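Home | Topics | Kitchens | Ask | Members
Print this page | E-mail to a friend

Sealing a stone counter before we move in?

Kumiko Noguchi
We get the keys to our first house in August and the kitchen has real stone counters, brown with pale veins! I'm thrilled and a bit scared of them. The seller can't remember if they were ever sealed. Do I need to do it before we unpack, and is it a job for a beginner?

Marjatta Saarinen
Congratulations, you're going to love it! Put a few drops of water on a spot near the sink and wait fifteen minutes. If the stone goes dark there, seal it. If the water sits up in beads, leave it alone and enjoy your weekend. I did mine in an afternoon with a soft cloth (thin coat, wipe off every bit before it dries or you get a haze) and I was so pleased I did the windowsill too.

Eino Tuominen
never sealed mine, looks fine

Annelore Hollmann
Marjatta's water test is great. Try it in 3 places, as the part by the stove can be thirstier. And please skip vinegar and lemon cleaners until you know what stone you have! Dish soap and warm water is all I use. Busy brown and gray patterns are so forgiving with crumbs, too, you'll be glad of it every morning. 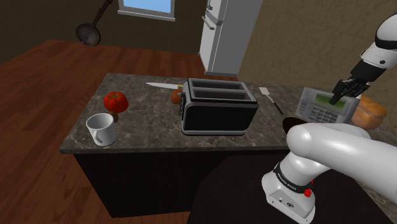 Mottled gray-brown stone-patterned counter with a black-fronted toaster

Print this page | E-mail to a friend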